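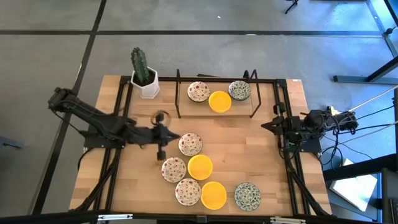
Tema 4. La madera y el agua

4.1. Contenido de humedad

La madera es un material higroscópico: cede o toma vapor de agua hasta quedar en equilibrio con el aire que la rodea. El contenido de humedad (H) se expresa como porcentaje de la masa anhidra:

H = 100 × (masa húmeda – masa anhidra) / masa anhidra

Como el divisor es la masa seca, el resultado puede superar el 100 %. Ocurre con frecuencia en la albura de coníferas recién taladas.

La masa anhidra se obtiene secando la probeta en estufa a 103 °C hasta masa constante. Se pesa a intervalos y se da por terminado el secado cuando dos pesadas consecutivas coinciden dentro de la tolerancia indicada en el guion de prácticas.

4.2. Agua libre y agua ligada

El agua libre ocupa las cavidades celulares. Su pérdida reduce el peso de la pieza, pero apenas modifica sus dimensiones. El agua ligada está retenida en las paredes celulares, y al perderla la madera se contrae. El límite entre ambas situaciones se llama punto de saturación de las fibras (PSF) y suele situarse cerca del 30 %, con diferencias entre especies.

4.3. Anisotropía de la contracción

La contracción no es igual en todas las direcciones. La tangencial es la mayor, la radial viene a ser la mitad y la longitudinal suele despreciarse en el cálculo – salvo en madera juvenil o de reacción. De esta desigualdad proceden el abarquillado de las tablas de corte tangencial y buena parte de las fendas de secado.

En los tableros alistonados se encolan listones estrechos con la fibra en la misma dirección. El abarquillado del conjunto disminuye, pero el tablero sigue moviéndose a lo ancho. Por eso la fijación a un bastidor rígido debe permitir ese movimiento, con taladros rasgados o piezas correderas.

4.4. Ejemplo resuelto

Una tabla del lote Urnis tiene una masa anhidra de 1,020 kg. ¿Cuánto debe pesar con una humedad del 11 %? ¿Y con el 13 %?

Con H = 11 %: 1,020 × 1,11 = 1,132 kg
Con H = 13 %: 1,020 × 1,13 = 1,153 kg

La diferencia es de unos 20 g. Una balanza con resolución de 50 g no sirve para este control.

4.5. Para la próxima sesión

Leer el apartado sobre xilohigrómetros de resistencia y traer calculado el ejercicio 3 con los datos del lote Flaren. Los resultados se dan en porcentaje, con un decimal, e indicando la temperatura de la sala.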